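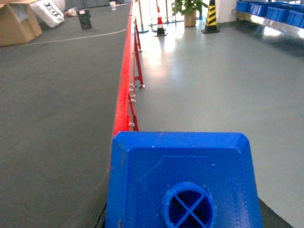

Moquette gris foncé à gauche, sol lisse gris clair à droite, le rail rouge et ses barreaux entre les deux.

Moquette contre sol lisse : ce qui marche à la jonction, et ce qu'on vous raconte

Par Benoît Pichon – mis à jour le 24 mars 2018

Il existe une quantité décourageante de conseils pour nettoyer une moquette, et presque autant pour faire briller un sol lisse. Cherchez maintenant ce qu'il faut faire à l'endroit où les deux se rencontrent. Vous trouverez trois lignes recopiées d'un site à l'autre, qui recommandent du vinaigre blanc. Le vinaigre blanc est recommandé pour tout, y compris pour des choses qu'il abîme, et je commence à m'en méfier comme des gens qui ont réponse à tout.

La jonction est pourtant l'endroit où la saleté s'arrête. Le balai pousse la poussière du côté lisse vers le bord, l'aspirateur passe sur la moquette et évite le rail, la serpillière dépose son jus gris au pied des montants. Ajoutez un garde-corps bas à petits barreaux, avec sa visserie et ses pieds posés au sol, et vous avez de quoi occuper un samedi matin si vous vous y prenez mal.

J'ai essayé à peu près tout ce qui suit chez moi et dans un local associatif où la moquette est plus vieille que certains adhérents.

L'ordre des opérations

Tout le monde dit « de haut en bas ». D'accord pour une bibliothèque. Pour une jonction de sols, l'ordre utile est : les barreaux à sec, la moquette, le rail, puis le sol lisse. Si vous lavez le sol lisse en premier, l'aspirateur ramènera des fibres dessus, elles colleront au film d'eau et vous recommencerez.

Je sais que beaucoup de guides placent le lavage avant l'aspiration « pour fixer la poussière ». Essayez une fois sur une moquette foncée et regardez le résultat au bord. Une poussière fixée, chez moi, cela s'appelle une tache.

Les barreaux et les petits montants

Un chiffon microfibre sec, plié en quatre, qu'on pince autour de chaque barre. C'est tout. Les pinces à lamelles vendues pour les stores font le même travail sur les barres horizontales et ne servent à rien dès qu'un montant coupe le passage. J'en ai acheté une, de marque Heltley, avec des embouts interchangeables. Les embouts sont restés dans leur sachet.

Sur du métal rouge, évitez les éponges à face verte. Les microrayures prennent la lumière et le rouge vire au rose terne par plaques. On lit partout qu'une goutte d'huile de cuisine « ravive la couleur ». Elle la ravive deux jours, puis la poussière s'y installe pour l'hiver. Si la couleur vous paraît éteinte, lavez à l'eau tiède avec très peu de savon, rincez, essuyez. Si elle est toujours éteinte après cela, c'est la peinture qui a vieilli et aucun placard de cuisine n'y changera rien.

Les vis et les raccords

C'est la partie pénible. Une rangée de petites vis le long d'un rail retient les cheveux, les fibres et les miettes, et l'embout large de l'aspirateur passe au-dessus sans rien attraper. Ce qui fonctionne : un pinceau plat à poils courts dans une main, le tuyau de l'aspirateur sans embout dans l'autre. On décolle, on avale, on avance d'une vis.

La brosse à dents usagée a ses partisans. Je la garde pour la crasse grasse, parce que ses poils trop souples plient devant une fibre de moquette coincée sous une tête de vis. Pour ces fibres-là, une pince à épiler. Ne tirez pas dessus si elles viennent du bord de la moquette : coupez au ras avec de petits ciseaux. Une boucle tirée peut entraîner toute la rangée.

Profitez du passage pour vérifier le serrage à la main, avec un tournevis et pas avec une visseuse. Maja Czarnecka, une lectrice qui m'écrit souvent pour me contredire, affirme qu'il faut resserrer toute la rangée chaque mois. Je n'y crois pas. Une vis qui ne bouge pas n'a besoin de personne, et à force de la serrer on finit par foirer l'empreinte. En revanche, une vis qui se redesserre malgré tout signale souvent un pied qui ne porte plus bien.

Les pieds sur le sol lisse

Un petit pied rond en métal sur un sol brillant, cela laisse une marque tôt ou tard, surtout si l'ensemble bouge quand on s'appuie dessus. Le conseil classique est la pastille de feutre. Elle convient à une chaise. Sous un montant fixe que la serpillière contourne, le feutre boit l'eau sale et garde une auréole en souvenir.

Je préfère une rondelle mince en caoutchouc clair. Clair, j'insiste : le caoutchouc noir peut tacher certains sols souples, et cette tache-là ne part pas. Les pastilles Zalewska « universelles » que l'on trouve en rayon ne précisent pas leur matière sur l'emballage. Universelles, donc, on verra. Faites l'essai sous un meuble pendant quelques semaines avant d'en mettre partout.

Pour nettoyer sans démonter : un chiffon humide roulé en cordelette, passé derrière le pied, que l'on tire alternativement des deux côtés comme pour cirer une chaussure.

Le bord de la moquette

L'aspirateur, lentement, avec l'embout fin, le long du rail, et une seconde fois dans l'autre sens. Le bicarbonate saupoudré « toute une nuit » fait l'unanimité sur les forums. J'en ai retrouvé des semaines après sous le bord, en petits paquets blanchâtres qui se voyaient d'autant mieux que la moquette était sombre. Comme désodorisant, admettons, loin du rail et en couche très légère. Comme nettoyant, je n'ai rien constaté.

Une moquette gris foncé passe pour peu salissante. Elle cache bien la boue sèche et très mal les peluches claires, le plâtre, la farine et les poils d'un chien blanc. Celui qui vous a vendu le gris foncé comme « sans entretien » n'en avait probablement pas chez lui.

Si le bord rebique, n'y versez pas de colle rapide. Elle durcit, elle casse, et elle brunit les fibres. Du double-face pour moquette, posé sur un support propre et sec, tient mieux et se retire. J'utilise un rouleau Ellska, sans passion particulière ; il fait ce qu'on lui demande à condition d'avoir bien dégraissé avant. Comptez une bande de 4 centimètres de large.

Le sol lisse et ses reflets

Un sol gris clair et brillant ne pardonne rien dès qu'une lampe ou une fenêtre s'y reflète. Les traces que l'on prend pour de la saleté sont très souvent du produit. On en met trop, on ne rince pas, et la fois suivante on en remet pour enlever les traces.

Mon remède n'a rien de spectaculaire. Deux lavages de suite à l'eau chaude claire, serpillière microfibre bien essorée, en changeant l'eau entre les deux. Ensuite, pour l'entretien, un quart de la dose indiquée sur le bidon. Je n'ai jamais vu de sol réclamer la dose complète, mais j'ai vu beaucoup de fabricants la réclamer pour lui.

Quant aux « rénovateurs brillance », je reste partagé. Ismail Tawfik, qui tient la droguerie au bout de ma rue et n'a pourtant aucun intérêt à me décourager, m'a conseillé de ne jamais en appliquer contre un rail ou une barre de seuil. Le produit s'y accumule, jaunit, et il faut ensuite le gratter à la spatule en plastique. J'ai ignoré le conseil une fois. La spatule est encore dans le tiroir.

Près du métal, travaillez avec une serpillière presque sèche. L'eau qui stagne sous un rail finit par faire rouiller les vis si elles ne sont pas en inox, et elle remonte dans la moquette de l'autre côté. Passez parallèlement au rail, puis essuyez le long avec un torchon sec.

Le vapeur, puisqu'on me le demande toujours

Non, pas à la jonction. La vapeur décolle les bords, ramollit certains adhésifs et mouille la moquette par en dessous. Le mode d'emploi de mon appareil Reker montre une dame radieuse qui passe du tapis au carrelage sans lever la main. Je lui souhaite du courage pour la suite.

À quel rythme

Pour une pièce où l'on marche normalement : l'aspirateur fin le long du rail tous les 7 jours, les vis au pinceau quand on les voit grises, les pieds à la cordelette de temps en temps. Le grand nettoyage, je le fais en septembre, fenêtres ouvertes, quand tout sèche encore vite. Ceux qui prescrivent une routine quotidienne pour un bout de métal au ras du sol ont soit beaucoup de temps, soit un produit à vendre.

Courrier

La première version de cette page m'a valu plus de 263 messages, dont une bonne part sur le vinaigre. Je maintiens : dilué, rincé aussitôt, sur un carrelage calcaire en surface, pourquoi pas. Sur un sol dont vous ignorez la composition et contre des vis en métal, abstenez-vous.

Lovisa Ljungberg demande si l'on peut repeindre un rail en place. Oui, en protégeant la moquette avec un carton glissé sous le bord, car le ruban de masquage n'adhère pas aux fibres. Deux couches fines, et on laisse durcir plusieurs jours avant d'y poser le pied, quoi que promette l'étiquette.

Cyprian Kozłowski me signale que le pinceau à pâtisserie en silicone marche aussi bien que le mien pour les vis. J'ai essayé. Il marche moins bien, mais il se lave plus facilement.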